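Skutach wrist notes
Kept by Mitsuko Minami, with plenty of help from Takeshi Fukuda

Hello, and thanks for reading before reaching for a screwdriver! These notes cover the small wrist camera and the finger below it, and how we like to leave them between runs.
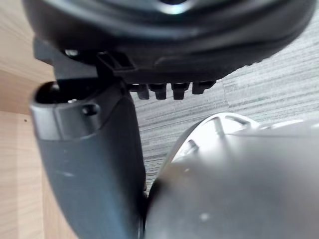
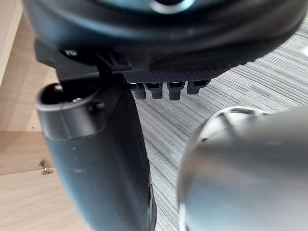

Views from the wrist camera, with the dark finger on the left.

Wipe the finger with a dry cloth first, then try every screw you can reach by hand - snug is plenty, please don't lean on it. Save 15 frames afterward and put them in the folder called wrist_check. There are 328 in there as of October, and 13 of mine are blurry, sorry. Questions about the mount go to Masanobu Kaneko.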